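About Fudness

4 min read

We are Fudness, a small laundry and tidying service for people whose washing has got the better of them.

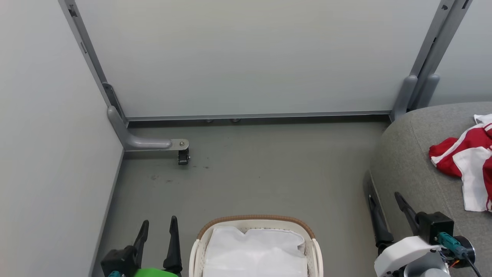
How we began

Fudness started one September with a borrowed ironing board, a spare room and a card in the window of the Petchrat bakery. We had expected to be asked for shirts, mostly. What people wanted, when they rang up, was somebody to come round and deal with the lot: the clean things still sitting in the basket, the jumper that had been on the landing since goodness knows when, the red and white top left in a heap on the sofa. We said yes, and we have been saying yes ever since (there are 9 of us now, and a proper kettle).

What we do in your home

A visit usually begins in whichever room the clothes have gathered. We like to walk through once with an empty hand before we pick anything up, and then go round again with the basket. Sofas come first, arms and seats and down the back of the cushions, and after that the floor along the skirting, where socks like to go. Everything is sorted on the spot into what needs washing and what only needs folding, and if we can't tell, we ask you. We would much sooner ask than wash your favourite cardigan by mistake!

We are very fond of a white plastic basket with holes in the sides. It is light to carry, it wipes clean, and it lets a bit of air through. Folded whites go in flat and stay together, and coloured things travel separately. We can bring our own baskets or use yours, whichever you prefer.

Where we work

Our regular rounds cover Petchrat, Astov and the villages in between, and we look after 220 households at present. Some see us every week and some only when visitors are coming, and both are quite all right with us. If your home is a compact one, with just room for a sofa and a basket in front of it, please don't worry about there being space for us. Several of our favourite homes are like that.

Larger bedding and curtains go to our friends at Judalus, who have the big machines, and come back to you folded within 5 working days.

Coming to see us

The shop is at Unit 9, Astov Yard, through the blue gate and past the bicycle repairers. Drop in with a bag or simply for a chat about what you need. Our next open morning is on 9th February, when we'll be showing how we fold fitted sheets, and there will be flapjacks.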